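Home Organization and Household Flow
Handout 6: The Landing Table
Evening section, instructor Rehema Mutiso

Hi everybody! Last Monday I ran out of time right when we were getting to the good part, so I've typed up what I said plus what I meant to say. Bring this with you next week, because we're going to work from the second half of it.

First, the term. I call it a landing table, and some of your readings call it a drop zone. It's whatever flat surface in your home catches the stuff that comes out of pockets, bags and hands. Mine was the top of the dryer for years. It could be a dining table, a piano, the end of a kitchen counter, one very unlucky chair. You don't choose it so much as find out about it one day when you want to sit down and eat.

I want us to stop being mad at it! A landing table tells you how your household really moves. If your keys are always on the dining table, then the dining table is on the path between your door and the place where you relax, and a cute hook in the back hallway is never going to win. (I have bought four cute hooks. Ask me where they are.)

The homework I assigned was to count every single thing that came to rest on your landing table over one month, even if it only stayed a minute. I know, I know, I heard the groans. I did it too, with a golf clicker, and got 726. The whole class together got 3,393, and the lowest count anybody turned in was 101, from a person who lives alone and travels. The median was 153, and that tells you a couple of us are dragging the total way up, me very much included. Keep your own number somewhere you can find it. We'll compare at the end of the term.

Now the sorting. I used to teach this by room (kitchen things, office things, bathroom things) and it was a mess, because so much of what lands on a table doesn't have a room. These days I sort by how long the thing is supposed to be there.

Leavers. These go out the door with you again: keys, wallet, badge, sunglasses, bus pass. They should stay on or near the table. Please don't put them away in a drawer, you'll only dump the drawer out at 7:40 in the morning. Give them a shallow tray or a bowl and be done.

Workers. Things you're in the middle of using. Tape, scissors, a timer, a half-finished repair and its parts. A worker gets to stay as long as the job is going. When the job stops, the whole bunch moves together, in one box, with one label. I like the flat gray Plukport boxes for this but a shoe box is every bit as good, and I still have a few from a pair of boots I bought in college.

Strays. These have a home and aren't in it. A plate, a hair clip, the stapler. You walk them home. Strays are quick, so do them first and enjoy how much table you get back.

Snacks. I gave snacks their own group after a long argument in the spring section, and I stand by it. Small wrapped candy spreads like nothing else I know. One piece over here, a few over there, and then you're moving candy every time you want to set something down. Put it all in one dish or put it all away.

Mysteries. If you pick it up and can't say what it is or who needs it, it goes in the mystery jar. I keep mine by the phone and empty it in March and again when school starts.

A word about glasses, since two of you asked. Reading glasses are a leaver for some people and a worker for others. Mine live on the table, on the side closest to the wall, arms folded, and never under anything. If you've ever heard that little crunch you know why.

Order of work, for a table of normal size:

Set a timer for ten minutes.
Strays first, walk them home.
Candy into one dish.
Gather the leavers into the tray.
Box the workers by job.
Mysteries in the jar.
Wipe the table, then look at the floor underneath, too.

People skip the floor. I skip the floor! But small things roll, and if you have tile they can skid pretty far. Get down there with a flashlight once a week.

Practice for next time. Look over the table and decide on your own where each thing goes: leaver, worker, stray, snack or mystery. The keys should be easy. I think the rolls of tape and the gray bracket belong to one job, but I've had students split them up and defend it pretty well. The blue timer could go two ways. And somebody please make up your mind about the turquoise keychain with the big eyes, because it isn't on the key ring and I keep changing my answer.
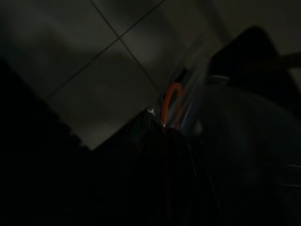
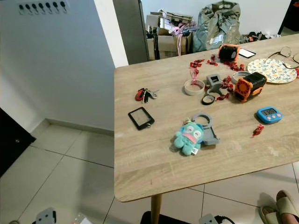

Fig. 6. Gray tiles (first) and landing table before sorting (second).

Write your five groups on one sheet, with a sentence on the item you had the hardest time placing. Sithole chapter 4 covers trays and bowls if you want more on leavers, and you can skip the part on mail, we'll do mail separately.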